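Hi Marek,

2020-07-22, and I owe you the progress report on the Lenihan sock and woolens sorting work, so get comfortable – I've got a cup of tea and plenty to say. The short version is that we're going well, we've spent less than I feared, and I have learned far more about socks than I ever planned to.

The table work comes first, as that's where most of the hours have gone.
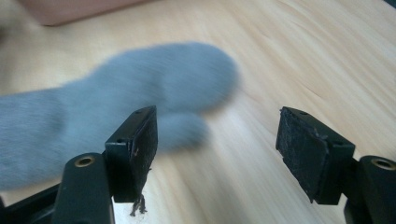
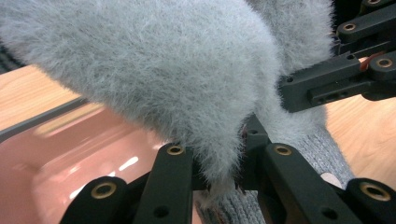
Sorting is the heart of this whole thing and it has changed a lot from what I wrote in the application. Back then I thought we'd tip each donation bag out and have it in piles in no time (ha!). What we do now is slower and much better. Everything gets handled on the light wood tabletop one piece at a time, and I'm so glad we held out for a pale surface, as a gray-blue sock shows up on it beautifully, and so does the gray ribbed knit with the long fluffy fur on it. On the old dark bench at Plurngate I'd have been squinting at both of them. The shiny pink tray stays on the table too, and pieces go in there when we want them kept apart from the main pile while we make up our minds.

The fluffy things have been a real puzzle, I must say. In the plan you approved we had socks, hats and gloves, and "other," and I thought "other" would be a handful of odd bits. It's the category that eats my afternoons! Anything with a long pile on it hides its seams, so you have to part the fibers with your fingers to find out whether the knit underneath is sound. I've started keeping these until the end of a session, when the plain socks are done and I'm not in a hurry. I'd like to split "other" into two groups from now on, one for furry or trimmed pieces and one for everything else. It won't cost anything apart from a new label, but you did ask me to tell you when I change the categories, so I'm telling you.

**Where we are with the numbers**

The target was 900 pieces checked and sorted by the end of November. We passed 300 last week, which puts us a little behind on paper, but those include all the early sessions when we were still working out how to do it. We're managing 40 pieces in a session now, and I can see that creeping up once the labels are sorted out. I don't want to push too hard on speed, though. The one time we tried to rush, we paired socks by color only and had to undo the whole lot, because half of them were different lengths. So now it's color, then length, then the feel of the cuff, and only then do they get folded together.

**Money**

You'll see from the sheet I attached that the washing has come in under budget. The table was the big purchase and it was worth it. I haven't touched the repair money yet and I'd like to hang on to it, if that's all right with you. There's a growing stack of knits with thin spots that could be saved with a bit of darning, and Unden has quoted us a fair price for wool in grays and blues (we need a lot of gray, people apparently give away nothing else). I'd rather buy it in one go in the fall than in dribs and drabs.

The Laltar shelving is the one line that went over. The delivery charge wasn't on the first quote and I should have asked. It's in the sheet, in red, with my apologies.

**What's been harder than expected**

Single socks. I know, everybody jokes about them, but they take up room and they take up thinking time. I had been keeping every single in case its partner turned up in a later bag, and a few did, which only encouraged me. My new rule is 3 sessions and out – if there's no match after that, it goes in the bag for rags and stuffing. I broke the rule once already for a very nice one with a fuzzy texture, but I'm back on the straight and narrow.

Lint is the other thing. Fluffy pieces shed all over the plain knits if you let them share a pile, and then you're brushing down socks that were perfectly ready to go. Keeping them apart would fix most of that, so there's another vote for the new category! I've also added a clothes brush and two lint rollers to the supplies line, and I wipe the tabletop between batches.

**Next few weeks**

I want to get the furry group set up first, then clear the backlog of hats, which I've been avoiding because they don't stack nicely. After that I'll start on the care labels. Could you let me know whether you still want those printed, or whether handwritten is fine? Handwritten would be quicker and I quite like doing them, but you mentioned wanting them all to look the same and I don't want to write out a few hundred and then start over.

I also need a yes or no from you on moving the repair money into the fall. A quick line back is plenty. And if you're going to be near Lenihan, do come by and see the table, and bring any socks you've been meaning to get rid of. Pairs, please!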